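Propane, two quotes, and the winter bill

Mar 8, 2024

The last delivery of the season came this week, so I finally sat down with the bills. We burned 376 gallons between the first cold snap and now. That is more than last winter, and the house was no warmer for it. Part of it is the back bedroom, which we started heating again, and part of it is the price per gallon, which went up twice after I skipped the pre-buy.

Skipping the pre-buy was my mistake. The letter came in August, when I wasn't thinking about heat, and it sat under the phone until the deadline passed. Gistel, the company we've used since we moved in, charges the daily rate if you don't lock in. The daily rate was fine in the fall and bad in January. 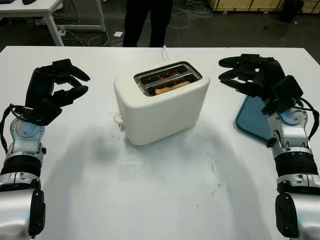 I called Tanui for a second quote. Their price was lower, but they won't fill a tank that belongs to someone else, and ours is leased. Switching means Gistel picks up the old tank, Tanui sets a new one, and there's a gap in between that you want to plan for warm weather. Gistel also charges a pickup fee. It's in the contract, on the back, in small type — I had to get my glasses.

Once you add the fee and the new line hookup, the savings are gone for the first year. After that it depends on how the two prices move, and I have no way of knowing that. I asked both offices what they expect for next season and got the same polite answer.

The other choice is to buy a tank outright. I looked at listings for our road on Zillow to see whether people mention owned tanks when they sell, and a couple do. It probably doesn't add much to the price of a house. It would let me call around every fall and take the best offer, though, and that appeals to me.

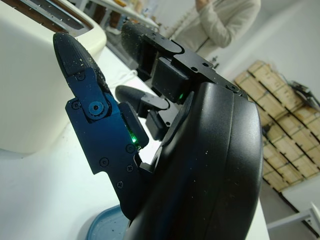 What I'm doing for now

I'm staying with Gistel one more year and taking the pre-buy this time. I also signed up for the Trirance tank gauge, which sends a reading to my phone so I can quit walking out through the snow to lift the lid. The back bedroom door gets a draft strip this weekend. If the next pre-buy price looks bad, I'll get a real number on an owned tank and go from there.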